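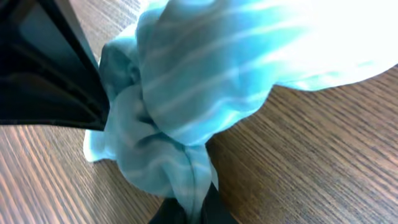

How to Fold a Cloth That Does Not Want to Be Folded

Every dish towel I own comes off the line with opinions. Pinch one in the middle, lift it, and you get a thing shaped like an hourglass that has been in a fight. Drop that in a drawer, repeat until the drawer won't close, and you have my kitchen as it stood until last October.

What follows is the method I use now. It works on towels, napkins, cloth diapers, pillowcases and any other flat piece of fabric with corners. It doesn't work on fitted sheets, for which I recommend prayer.

What you need

A table, cleared. A bed will do in a pinch, but a bed gives under your hands and the creases never quite come out. Wood is good because cloth slides on it. My own table came from a farmhouse in Trundside and has 1898 carved on the underside, along with something rude, and it has outlasted every folding system I've tried on top of it.

You also need the cloth, bone dry. If it's even a little damp, go away and have some coffee.

Step 1. Find a corner

Put the bundle down. Don't shake it yet. People love to shake a cloth, and all it does is move the twist to a different part of the cloth and knock over the pepper.

Run a finger along any piece of hem you can see. A hem always goes somewhere. Follow it in one direction until it turns, and take hold of the turn. That's your first corner. If you find yourself following a fold instead, you'll know, because it'll fade out under your thumb and leave you nowhere. Back up and find the hem again.

Step 2. Find its neighbor

Keep the first corner in your left hand. With your right, slide along the same hem, letting the cloth run between finger and thumb, until you reach the next corner. Keep to the short side if there is one. If the cloth is so badly wrung that the hem vanishes into the middle, lift the whole business by the corner you have and let it hang. Gravity will do most of the untwisting for free.

Now you may shake it. Once.

Step 3. Lay it down and smooth it

Lower the far edge to the table first and draw the cloth toward you as it lands. Smooth from the center out with the flat of your hand. Deep creases need a second pass and a bit of weight. I'm told some people iron at this stage. I wish them well.

If your cloth has stripes, use them. Straight stripes tell you at once when you've pulled one side too hard. Diagonal ones are trickier. They won't line up with the edges and aren't meant to, so ignore them and trust the hem. I spent a good part of an evening trying to square up a diagonal stripe, and the towel was perfectly straight the whole time.

Step 4. Fold in thirds, then in half, then in half again

Bring one long side a third of the way over. Bring the other long side over on top of it. You should have a long strip with no raw hem showing down the outside edge. Press it flat.

Fold the strip in half, end to end, and then once more. You'll get a tidy block that stands up on its own, which matters for the next part.

Step 5. File, don't stack

I got this from Shahram Heydari, who used to teach an evening class on small kitchens and had the tidiest drawers I've ever been allowed to look into. Stand the blocks on edge in the drawer, folded side up, like records in a crate. You can see every cloth, and pulling one out doesn't bring its relatives with it. My drawer holds 17 this way. Under the old system it held nearly that many and also a whisk I'd been missing for a year.

Put clean ones in at the back and take from the front. Otherwise you'll wear out the same 3 towels and preserve the rest for your heirs.

When it goes wrong

The block won't stand up. The cloth is too thin for that many folds to hold it. Skip the last fold and roll the strip instead, fairly tight.

One end is fatter than the other. You caught a crease in the thirds. Open it back up to Step 3. It's annoying, and it takes less time than being annoyed about it.

The corners don't meet. Cheap cloths are often cut crooked, or shrink more one way than the other. Match the edge that will show and tuck the remainder inside.

It slumps after a few days. The drawer is too empty. Put a bread box lid or a folded oven mitt in the gap, or buy more towels, though I'd be careful who you say that to.

Napkins for company get the same treatment up to the end of Step 4. Leave them under a heavy cookbook overnight and they'll look almost ironed by candlelight.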